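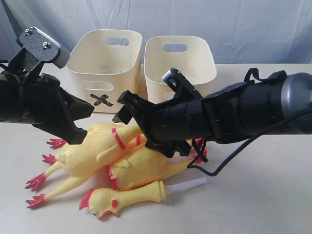
Notas para a fala (uns minutinhos de conversa, sem pressa)

Boa tarde, e obrigada por terem vindo até ao salão da Molley com este calor. Começar por me apresentar: sou vereadora em Kolon, no segundo mandato, e sou uma mulher trans. Durante o primeiro mandato só a segunda parte desta frase ficou por dizer. Pausa, beber água.

Contar a história da carta. Escrevi-a em setembro, à mesa da cozinha, e mandei-a ao jornal da terra antes que me faltasse a coragem. Recebi 27 respostas na primeira semana, quase todas de gente que queria era saber das obras da estrada (deixar rir!).
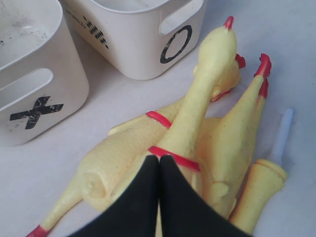
Passar à eleição. Kolon tem 800 eleitores inscritos e votaram 593, e eu fiquei com o lugar por 201 votos, que numa terra do nosso tamanho são vizinhos com cara e nome. Falar devagar do regulamento do nome social nos serviços da câmara, que demorou muito e ainda tem o artigo dos arquivos por resolver.

Se houver tempo, ler o último parágrafo da carta. Depois, perguntas, e lembrar que há café lá atrás.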